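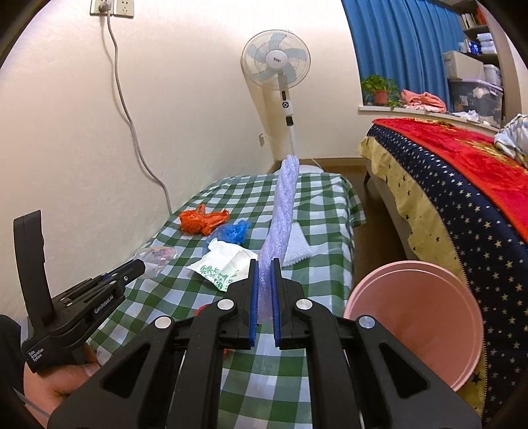
Lavender foam tube, end of the bed.

Home Stories Serial Poems About Submit Contact
Search this site Enter keyword Go

May
by Adel Ragab

THE 16 TO KIRERO

Bidel missed the first bus because of the key. Wrong key. Her sister's key, same brass, same bit of red string, and she was at the stop before she felt the difference in her pocket.

Back up the hill then. Running, nearly. Saturday, so the market was out and the whole of Pacheco Street full of people stopping dead in front of her to look at onions.

Her mother in the kitchen. Didn't turn round.

"You've gone, I thought."

"Wrong key."

"It's a sign."

"It's a key, Mum."

She swapped it on the hook. Stood there. The letter from Kirero was still under the fruit bowl where it had been all week, room 19, bring bedding, 258 a month paid in advance. Her mother had put a lemon on top of it. To hold it down or to hide it, hard to say which.

"There's soup," her mother said.

"I haven't got time for soup."

"There's always time for soup, it's hot already."

So she had soup. Standing up, coat on, bag still on her shoulder, burning her tongue. Her mother washed a pan that was already clean. Outside somebody was shouting about strawberrys, two boxes, two boxes, last ones.

"Your father went to Prullotden for a week," her mother said. "To look at a boat."

"I know."

"I'm only saying."

"I'll ring tonight. I'll ring when I get in the door."

Her mother dried the pan. Hung it up. Took it down and put it in Bidel's bag, on top of the jumpers, handle sticking out the side — and did the zip up as far as it would go.

Down the hill again. Pan banging on her hip. She had 795 in an envelope down her boot and it had worked its way under her heel, so she was limping too, half running and half limping, and the woman with the onions said are you all right love and she said yes, yes, bus.

The 16 was in. Doors open, driver eating a roll. She got on and sat at teh back and felt in her pocket for the key.

Red string. She didn't look at it till Kirero.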